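About Wuto

Wuto is a small travel company that runs guided scooter and motorbike trips. We started with two borrowed scooters and a hand-drawn map, and we now have 38 bikes, a workshop and an office in Inthorpe.

The company was set up by Lensa Tefera after a long summer riding the coast roads on her own. She kept meeting people who wanted to do the same but didn't know where to hire a bike, which roads were safe or where to sleep. Her first group went out in July with four riders. Two of them still come with us every year.

What we do

We run day rides and longer tours. Day rides are usually no more than 70 miles, with a stop for lunch and another for a swim if the weather is good. Longer tours last up to 20 days and are planned with our partners at Huỳnh, who look after the guesthouses and the luggage van. You carry a day bag and your waterproofs. Everything else goes ahead of you.

Groups are kept small. A guide rides at the front and another at the back, and nobody is asked to keep up a speed they don't like. 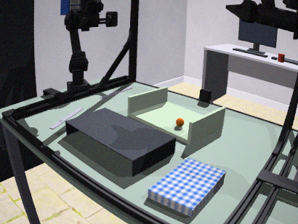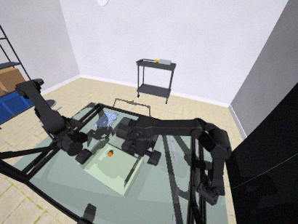
New riders are welcome on the day rides. You need a full licence that covers the bike, and we ask you to spend an hour with a guide before you go out on the road. Helmets and gloves are included in the price. Boots are not, so please bring a pair that covers the ankle.

Our guides

All our guides live near the routes they lead. They know which garages open early and which ferry will take bikes without a booking. Most of them speak at least two languages, and all hold a current first aid certificate.

The Keratis route

Our best-known tour follows the old road to Keratis, over the pass and down to the harbour. It takes six days. The second day is the hardest, with a lot of tight bends, and we start early to miss the lorries.

Page updated 6 April 2020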